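Selina Hofstetter learned to bake rye bread from her neighbor in Blackburn, and she still talks about that first loaf like it was a minor miracle.

"It was dense as a brick and I ate half of it standing up," she says, laughing. "I'd never tasted anything so sour and so good!"

We spoke on 07/09/2022, while a batch of dough was rising under a towel. Hofstetter now bakes 45 loaves a week out of her home kitchen, most of them sold to people within walking distance. Her starter is called Plokik, a name her niece Evie Pearce made up when she was 6 and which has stuck ever since.

Rye scares people off, she admits. The dough is sticky, it won't stretch like wheat, and kneading it feels like wrestling wet cement. "So don't knead it! Stir it with a spoon, wet your hands, scrape it into the pan and walk away – it wants to be left alone."

She's just as firm about cutting into it too soon. "Two days, if you can stand it. The middle sets up and the flavor gets so much deeper."

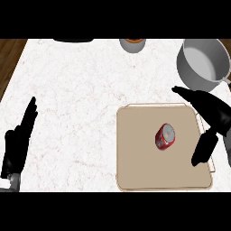

Caraway is where she gets really going. She toasts the seeds in a dry pan, crushes half of them and leaves the rest whole. "You get the smell all through the crumb and then those little pops when you bite down. I could talk about caraway all night."

In December she'll teach her first class, four students at a time, starting with how to feed a starter. The spots went in a weekend, and she's already planning a second round.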